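MEDIA RELEASE

02/11/2019

PELLINE TOOL CASE NOW IN STORES – A HOME FOR EVERY TOOL, AND NO MORE JUNK DRAWER

Ruawai – Homewares and hardware supplier Dulel has put its Pelline household tool case on shelves this weekend, after a short run of trial sales in August. Case opens flat in two halves. Moulded recess for each piece. Closes up, goes back in the cupboard.

The Pelline is made for people who own a few tools and can never find them. Renters, first home buyers, students, anyone with a flat-pack bookcase still leaning on the wall.

"We kept hearing the same story," said Gregor Swanson, product manager at Dulel. "Screwdriver's in the kitchen, pliers are in the car, the tape measure went to somebody's brother. People end up buying the same tool again. With a shaped slot you look down and you can see what's missing before you shut the lid."

Dulel put the first version in front of 100 households over winter and asked them to use it as they normally would. Biggest complaint was the latch, too stiff. That has been changed. Second complaint was the colour of the handles, which people found hard to spot in a dark cupboard, so the handles now carry orange as well as black.

The slots are shallow enough to lift a tool out with two fingers. Swanson said that part took the longest to get right.

"Too deep and you're digging at it with a fingernail. Too loose and everything rattles about when you pick the thing up. We went through 11 mould samples. I've still got most of them in my garage, my wife would like them gone." 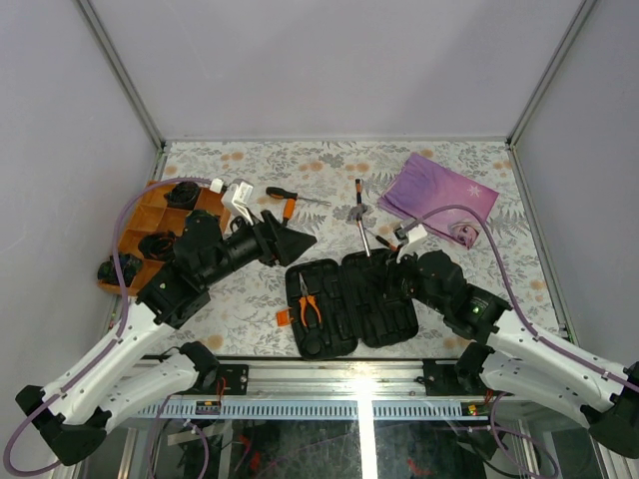

Tool case open with the pliers in place and screwdriver out on the cloth. Orange compartment tray at left.

Small parts are a seperate matter. The case is for tools only, so Dulel suggests a divided tray alongside it for the bits that come off during a job – knobs, caps, feet, the spare screws from the packet. Any tray with sections will do. Customers who already have one don't need to buy another.

Some advice from the Dulel team for anyone sorting out their tools this spring:

Lay an old cloth or tablecloth down first. Saves the table, and small parts don't roll as far.

Empty the drawer completly before deciding what stays. Doubles can go to a neighbour or the op shop.

Put pliers and screwdrivers back as you finish with them, not all at the end.

Keep the case somewhere you can reach without a chair. Hall cupboard or laundry is good. Under the kitchen sink is not, too damp.

Wipe the metal parts before they go back in the slots.

Dulel will run a free tidy-up morning at its Wornusholm store, bring your drawer in as it is. Staff will help sort, and there will be a table for swapping doubles. Tea and biscuits. Kids welcome but please keep an eye on them near the sharp stuff. Session times are on the board at the front counter or ring the store.

Stock is limited to 2 cases per customer for the opening week. The Pelline is available now from Dulel stores in Ruawai and Wornusholm, other stores to follow as stock comes in. Replacement latches can be ordered at the counter.

"It's a box for your tools, we're not pretending it's more than that," Swanson said. "But my own screwdriver has been in the same spot since August and that's a record at our place."

Media enquiries: Gregor Swanson, Dulel, care of the Ruawai store. Samples availble for review on request, please allow a week for delivery.

ENDS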